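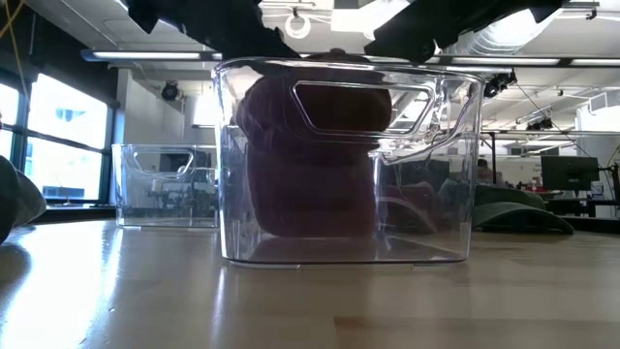
Section 4. Recording demonstrations with the Cendon leader arms

4.1 Before you start

Read Section 3 (Mounting and homing) first. Both follower arms must be homed, and the emergency stop must be in reach of the person who holds the leader arms. At Nistwood we work with two people: the operator, who moves the leaders, and the assistant, who resets the table and presses the keys in Planico. One person can do both, but it is slower and the operator gets tired in the shoulders.

CAUTION: The followers copy the leaders as soon as the link is on. Do not put your hands between the grippers while the status line shows LINKED.

4.2 Linking the arms

1. Switch on the followers, then the leaders. Wait until the status line in Planico shows READY.
2. Put the leaders in the same pose as the followers. The elbows are the joint most people forget.
3. Press L. If the difference in any joint is too big, Planico refuses the link and writes error 101. Correct the pose and press L again.
4. Open and close both grippers 2 times, slowly. If one of them does not close completely, go back to Section 3.6.
5. Move each arm once over the whole working area and watch that no cable is pulled.

Note: Error 101 can also come after somebody has leaned on a leader arm. It is not a fault of the motor.

4.3 Recording one episode

1. Assistant: put the objects in the start position and take your hands out of the area.
2. Operator: bring both arms to the rest pose.
3. Assistant: press R and say "recording" aloud.
4. Operator: do the task at a calm and steady speed. Look at the grippers, not at the screen.
5. When the task is finished, bring the arms back to the rest pose. The return is part of the episode.
6. Assistant: press S to save or D to discard.

With cloth, grasp a fold and not a single layer. Lift it high enough that the hanging part clears the rim of the container before you move sideways, and open the gripper only when the cloth is over the opening. If the cloth catches on the rim, you can correct it in the same episode. Such corrections are useful for training and should be saved. Discard the episode only if a person touched the object, if the link was lost, or if the operator stopped to think for a long time.

Clear plastic containers are difficult for depth sensing. Keep the blinds in one position for the full session.

4.4 How many episodes

For a first test, record 50 episodes of one task and train on them before you record more. The Han set, which Seul-gi Tak and Arash Azimi recorded here between March and June, has 1,562 saved episodes, but it covers many tasks and you do not need so much for one.

Change the start position of the object a little each time. Change also how the cloth is crumpled.
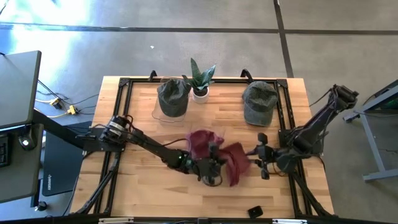
Can two operators share one task, or must the same person record all episodes?

Two operators can share it, if they agree before on the order of the steps and on which arm makes the first grasp. Enter the operator's initials in the session form so that the episodes can be separated later.

4.5 Ending the session

1. Bring the followers to the rest pose and press U. Wait for UNLINKED.
2. Support each leader arm with your hand before you switch it off. It has no brake and will fall.
3. Switch off the leaders, then the followers.
4. Copy the session folder to the project drive and check that the number of files is the same as in the episode list.

CAUTION: Do not rename single episode files. Planico reads the order from the name. To remove an episode after saving, use the Discard button in the episode list (see Section 5.2).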